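Plillier 272 Washer Dryer
User Manual, Section 3: Washing and Drying Bedding

This section covers sheets, pillowcases, quilted blankets, mattress protectors and duvets. For clothing see Section 2. For installation, drainage and levelling see Section 1. Read the safety notes at the front of the manual before using the machine for the first time.

The maximum dry weight for washing is 11 kg. The maximum dry weight for combined washing and drying is lower and depends on the programme; the limit is shown on the display when the programme is selected. Bedding takes up more space than its weight suggests. A single duvet may fill the drum well before the weight limit is reached.
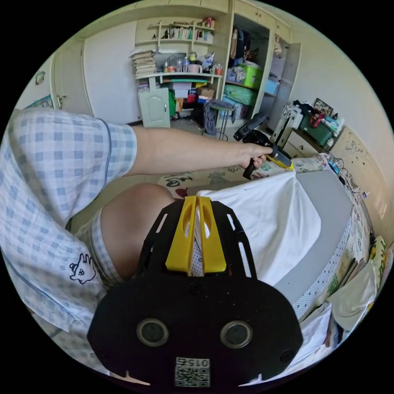
R. Cifuentes
Technical Author, Plillier Product Documentation

3.1 Before loading

1. Strip the bed and check each item for a care label. Items without a label should be washed on Programme 3 (Cottons, cool) and dried on a line.

2. Sort by colour, then by thickness. Sheets and pillowcases may be washed together. Quilted items should be washed separately from sheets, as they hold more water and can unbalance the drum during the spin.

3. Shake each item out to its full size. Hair, tissue and crumbs left in the corners of fitted sheets are the usual cause of a blocked pump filter.

4. Close all zips, poppers and duvet cover buttons. An open duvet cover will collect smaller items during the wash and they will come out wet in the middle.

5. Treat stains with a small amount of liquid detergent and leave for the time stated on the detergent pack. Do not use paraffin, petrol, white spirit or dry-cleaning fluid.

CAUTION: Items that have been in contact with solvents, cooking oil or wax polish must not be dried in this machine, even after washing. There is a risk of fire.

NOTE: Mattress protectors with a waterproof backing must not be spun above the lowest spin setting. Water can be trapped behind the backing and may cause the machine to move across the floor. If the label does not give a spin limit, select No Spin and drain the item by hand.

3.2 Loading the drum

1. Open the door fully and check that the drum is empty. Turn it once by hand and look inside the upper part.

2. Load large items first. Feed them in loosely from one edge. Do not fold or roll sheets before loading.

3. Add pillowcases and other small items last.

4. Check the space above the load. A flat hand should pass between the top of the load and the drum with no force. For quilted items, leave at least a quarter of the drum clear.

5. Check that no fabric is caught between the door and the rubber seal. Thin sheeting is easily trapped at the lower edge.

6. Push the door until the catch clicks.

If the door symbol flashes when Start is pressed, the catch has not engaged. Open the door, clear the seal and close it again.

3.3 Detergent

The drawer has three compartments. The left compartment is for the main wash, the centre compartment is for softener and the right compartment is for the pre-wash.

For lightly soiled bedding, use the lower dose printed on the detergent pack. Too much detergent leaves a stiff finish on cotton and reduces the effect of waterproof backings. Softener is not recommended for quilted blankets or towels.

Powder is preferred for white cotton. Liquid is preferred for dark or printed items, particularly where the wash is cool, as powder may not dissolve fully.

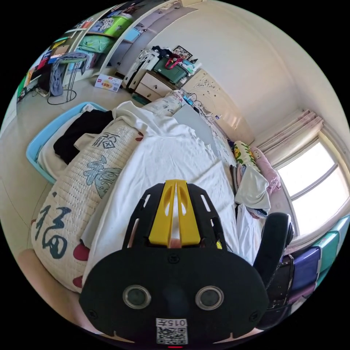

3.4 Choosing a programme

Programme 3: Cottons, cool. For coloured sheets, printed covers and anything unlabelled.

Programme 4: Cottons, warm. For everyday white sheets and pillowcases.

Programme 5: Hygiene. For white cotton only, where the label allows a hot wash. Use after illness or where a member of the household has a dust mite allergy.

Programme 11: Bedding. For duvets, quilted blankets and pillows marked as machine washable. The water level is higher than in the other programmes and the drum turns slowly. An additional rinse is included and cannot be switched off.

Mistider Refresh: A short steam programme for dry items that have been stored. It does not wash and should not be used on stained fabric. Remove items promptly when the programme ends.

To select a programme:

1. Turn the dial until the programme name appears on the display.

2. Press Spin to change the spin speed, if required. The speed offered will not exceed the limit for the programme.

3. Press Dry to add a drying stage. Press again to move between Cupboard, Iron and Timed.

4. Press Start. The door locks and the remaining time is shown. The time is an estimate and is corrected after the load has been weighed.

To add a forgotten item, press Start again and hold it for three seconds. The door will unlock if the water level is low enough. If the lock symbol remains on the display, the item must wait for the next load.

To delay the start, press Delay after selecting the programme. Each press adds an hour. Do not delay a load that is already damp.

3.5 Drying

1. When the wash is complete, take out the load and separate the items. Sheets often twist round one another in the spin, and a twisted sheet will be dry on the outside and damp at the centre.

2. Remove items that must not be tumble dried. These are marked with a crossed square and circle on the care label.

3. Return the remaining items, up to the drying limit, and select a drying level. Use Cupboard for sheets that will be folded at once and Iron for pillowcases.

4. For quilted items, select Timed. Stop the machine halfway through, take the item out, turn it and shake it before continuing. The moisture sensor reads the surface of the fabric and cannot detect water held in the filling.
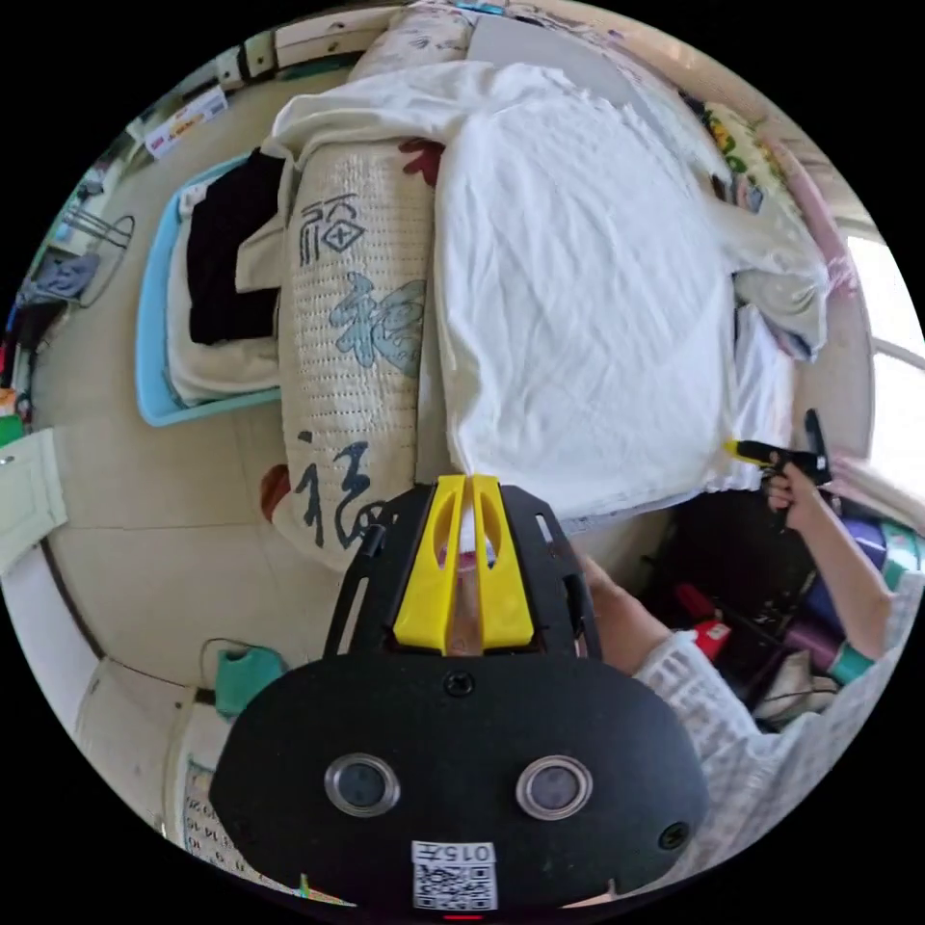 Where an item has more than one layer of filling, allow it to air for several hours after the drying stage, over an airer or the back of two chairs. Filling that is put away damp will clump and may develop a smell that further washing does not remove.

The final part of every drying stage runs without heat. Do not switch the machine off before this part has finished. If drying must be stopped early, remove all items immediately and spread them out so that the heat can escape.

CAUTION: The inside of the door glass becomes hot during drying. Keep young children and pets away from the machine until the display shows End.

Lint collects in the door seal as well as in the filter. Wipe the seal with a damp cloth after each load of bedding. New sheets shed more lint than older ones for the first few washes.

3.6 Putting bedding back on the bed

Bedding may be returned to the bed as soon as it is fully dry and has cooled. Cotton that is smoothed by hand while slightly warm will need little or no ironing.

1. Air the mattress while the bedding is in the machine. Open a window if the weather allows.

2. Lay the protector first and pull it flat at the corners.

3. Lay the sheet over the mattress with the wider hem at the head. Smooth from the centre outwards.

4. Tuck in the foot, then the sides. For a fitted sheet, fit opposite corners in turn.

5. Add pillows and top covers.

If a fitted sheet no longer reaches all of its corners, it has shrunk. Check the label against the drying level used, and wash similar items on Programme 3 in future.
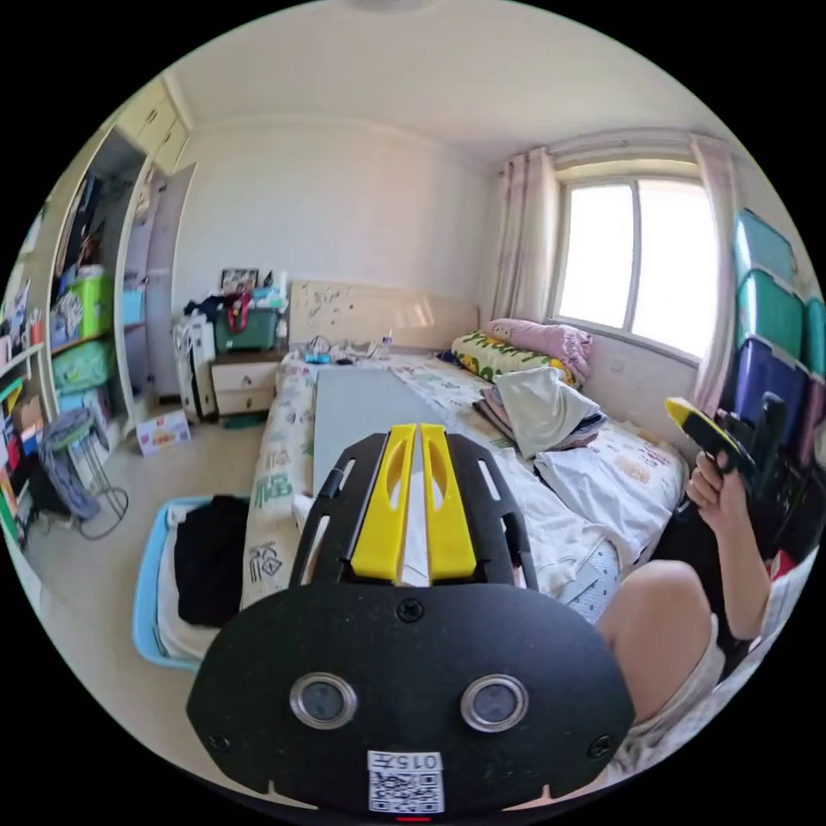
Yellow fingers, upright and parallel, with a thin white strip in the gap.

3.7 Storage

Store clean bedding in a dry cupboard away from hot pipes. Plastic bags are not suitable for feather or wool fillings. The Fudport storage bag supplied with some models is made of breathable cotton and may be washed on Programme 4.

Heavier bedding put away for the summer should be taken out in October, aired, and run on Mistider Refresh if creased.

3.8 Faults when washing bedding

Load not spun, display shows F2: The load is out of balance. Open the door, spread the items and select Spin Only. If a single heavy item is in the drum, add two dry towels.

Load still damp after drying: The drum was overfilled, the spin speed was too low, or the filter is blocked. See Section 5 for cleaning the filter.

White marks on dark items: Undissolved powder. Run Rinse, then change to a liquid detergent.

Creases set into sheets: The load was left in the drum after the programme ended. Dampen the sheets and dry again on Iron.

Musty smell: Run Programme 5 with an empty drum and a standard dose of powder. Leave the door and the drawer ajar between washes.

If a fault code remains after the steps above, switch the machine off at the wall socket, close the water tap and contact the Plillier service desk. Have the serial number to hand. It is printed on the plate inside the door.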